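4.2 Deploying your first container to Tumotik

Before you start, install the Mengal command-line client and sign in with an account that has the Deploy role.

1. Open a terminal in the folder that holds your build file.
2. Run mengal build and wait for the image ID to be printed.
3. Run mengal push, followed by the image ID.
4. Enter a service name of up to 59 characters. Use lower-case letters, numbers and hyphens only.

Note: The service name cannot be changed later – to rename a service, delete it and deploy again.

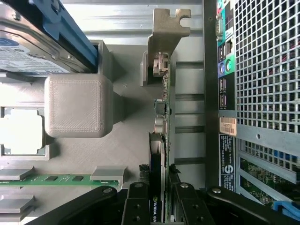 5. Choose a memory limit. The default is 2,000 MB.
6. Set the idle timeout in minutes. The default is 17.
7. Run mengal deploy. When the status changes to Ready, copy the service address into your browser.

Caution: Deleting a service also deletes its logs. Export them first from the Logs tab.

If the status stays at Pending, check that your build file names a port. Error 56 means the port is already taken by another service in the same project.

Page last updated 8/14/18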